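Gripper fingers slip on a slider knob, what would you change first?
Posted in Home Builds > Arms and Grippers

gralstead_garage
Hi all, long-time lurker, first time asking. I've got a small tabletop arm in my garage with a two-finger gripper on it and a camera at the wrist, and I've been trying to get it to work a practice board with sliders and push buttons. Buttons are fine! It pokes those all evening. The sliders are making me crazy though. It comes down on the little knob, closes, starts moving sideways, and about halfway along the fingers ride up and off. Then it keeps going to the end of its move, holding air, very pleased with itself.

Fingers are printed, plain, nothing glued on them. I've tried closing harder and that made it worse (I think the tips spread apart a bit under load?). I've also tried moving slower, no change. Out of 20 tries last night I got 11 where the knob made it all the way to the number I asked for. My controller is running Zinesier, if it matters. Should I be redesigning the fingers, or is this a software thing? I'd rather not reprint everything if there's a cheap fix. Thanks in advance.

tapedeck_lou
Rubber. Just put rubber on it. I cut up a bicycle tube for mine and used super glue. Can't remember if I sanded first, probably should. Never had a problem since, but I only pick up blocks so your mileage may vary.

Colton Vachon
I spent most of August on pretty much this exact problem, so let me save you some plastic.

Before you glue anything, check your height. When my fingers rode up it was because I was grabbing the knob too high, near the top edge, and any little tilt in the wrist turned the sideways push into a lift. I dropped the grab point by a couple of millimeters and went from hopeless to decent in one evening. Go down until the tips just touch the board with the motors off, write that number down, then back up a hair. If you're closing right on top of the knob you've got almost nothing to hold.

Second thing, and I argued with a guy at the Walczak shop over this for a whole pot of coffee: you don't need to squeeze a slider at all. Leave the fingers slightly open so they straddle the knob, and let whichever one is behind it do the pushing. No squeeze means no spreading tips. He still says pinch it. He also had his wrist bolts loose, so I'm sticking with my way.

Now the camera, because I bet that's part of it. With a wrist camera you see your own fingers all day long, and it's easy to line up on the seam between the tips and figure that's where you'll land. 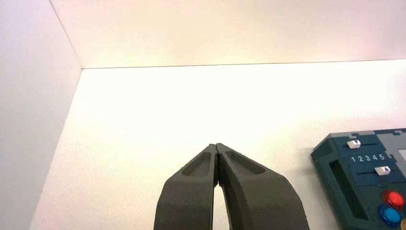
It isn't quite, at least on mine, because the camera looks down at a slant and the spot shifts as you get lower. I was off to the same side every single time. What fixed it was jogging down by hand over each knob, saving the real position, and comparing it with where the picture said I'd be. I did the upper slider first and then the lower one, and the error was different for the two, so do both. Takes maybe a cup of coffee's worth of time.

If you do all that and it still slips, then sure, add some grip. I'd use thin silicone tape over inner tube (sorry Lou), it's easier to peel off when you change your mind. I got a roll from Fledetti and still have most of it. Keep it off the very ends or the fingers get fat and won't fit down beside the knob.

I'm at 40 runs on the lower slider now with one miss, and that was me bumping the table. Try the height first and post your numbers, I'd like to know what you get.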